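Products – Stations – Datasets – Support – Contact

Nerno Two-Arm Recording Station

Last updated: October 14, 2026

The Nerno station records demonstrations of tabletop work for training manipulation policies. An operator drives both arms by hand from a pair of leader arms, and joint positions, gripper state and video are written to one file per episode on a shared clock.

Episodes are started and stopped with a foot pedal. A failed attempt can be kept and tagged, or dropped before upload. Each station ships with 3 task packs. The cleanup pack, Puvero, holds 552 reference episodes covering brush and dustpan work, sponges and bagging – most of them recorded by Märta Eide at our Haugland site. 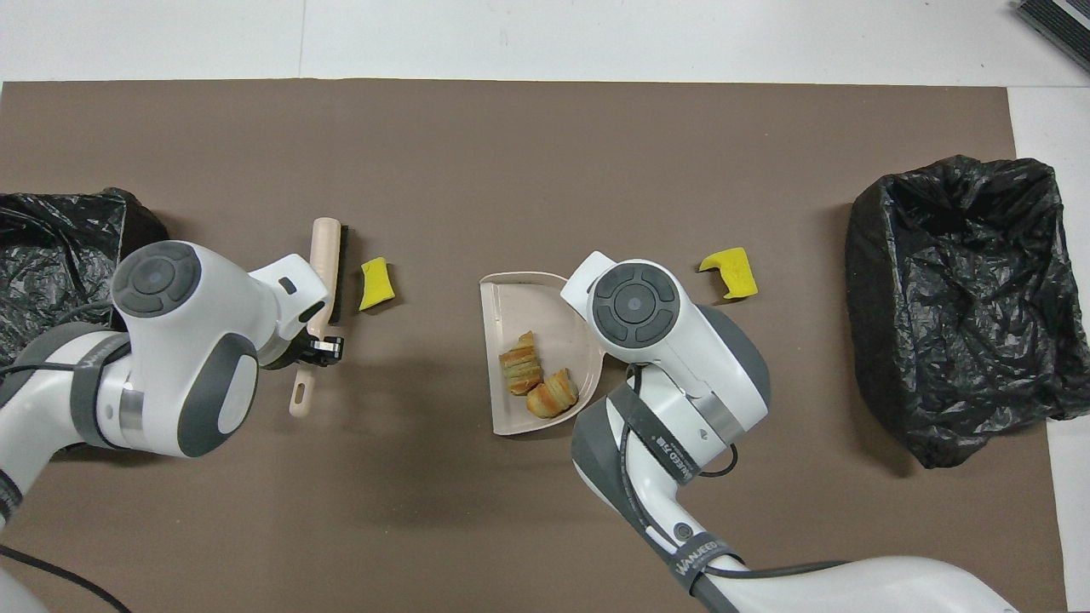
Tabletop covering should be matte and taped flat, and replaced when it tears. Object positions are changed between episodes according to the layout sheet in the pack. We advise against leaving the same layout in place for a full session, as policies trained on such data tend to memorize positions.

Export is to the Flenance format or plain per-frame tables. Leader arms are ordered separately under part number 736. For mounting questions, write to Kastriot Hodžić in Support and include the station serial number.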